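Condedeck 4, after six months of arguing with it

Monday, December 16, 2024
Review by Chia-hao Lo

I should say up front that I didn't want a new grasp planner. I had an old one. It was slow and it crashed on startup if the network was down, but I knew its moods. Then Govent stopped shipping updates for it in June, and Cheuk-hei Chu, who shares the bench and most of the blame, put Condedeck on both machines while I was at lunch.

For anyone shopping: Condedeck sits between your perception stack and your arm controller. It takes a point cloud and a color image, proposes grasps, ranks them, and hands the winner to the planner. It costs $800 per seat per year, and a seat means a computer, which I learned by installing it on my laptop.

Setup is better than I expected. The installer found our arms, found our cameras and wrote a config file a person can read. The hand-eye calibration tool is the nicest part of the whole package. You wave the arm at a board, it tells you when it has seen enough, and it stops. Our last tool never stopped. You just gave up at some point and went with the number you had.

The ranking is where the money goes. Every candidate grasp comes with a score and, in version 4, the reasons for the score: clearance, contact area, how much it trusts the depth underneath. Click a bad grasp and you can find out why the software liked it. I have spent whole afternoons doing this. It is a bit like reading the diary of somebody with terrible judgment.

What it likes is boxes. Give Condedeck a carton and it plans in a blink, very pleased with itself. Give it anything soft, shiny or see-through and it starts to guess. There is a "deformable" setting, which as far as I can tell lowers the closing force and hopes. There is also a "transparent" setting, and the manual devotes one sentence to it.

Containers are the other sore point. Out of the box, Condedeck treats anything concave as a bin with flat walls. You can swap in a mesh of your own, but the import dialog choked on ours until I thinned it down to 1,207 faces. Why that many, I couldn't tell you. One more and it closed without a word.
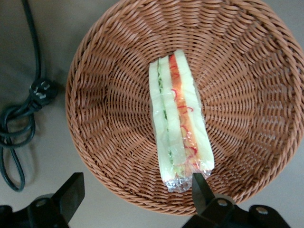
Plastic wrap inside a woven basket is about as rude a test as you can set a depth camera. The film throws glints, the weave is full of dark little gaps, and the segmenter has opinions about both. On default settings ours kept merging the sandwich with the basket floor and proposing to lift the pair of them. Turning up color weighting helped a lot. So did switching off hole filling, a feature that looks at wickerwork and sees an emergency. After that the candidates landed on the bread, mostly, with the occasional vote for a loose bit of wrap.

We also tried Tamomgate's planner on a trial license. It handles film better and everything else worse, and its log files are written in what I assume is a private language. Cheuk-hei still prefers it. We have agreed to run one each and not discuss it before coffee.

Small complaints about Condedeck: the two-arm view draws both grippers in the same gray, undo forgets camera changes, and the collision margin is set in a menu called "Comfort." Support answers within a day, politely, usually with a question I answered in my first message.

Good: calibration, score breakdown, readable config.
Bad: soft things, clear things, mesh import, seat pricing.

Three stars out of five. I've renewed one seat.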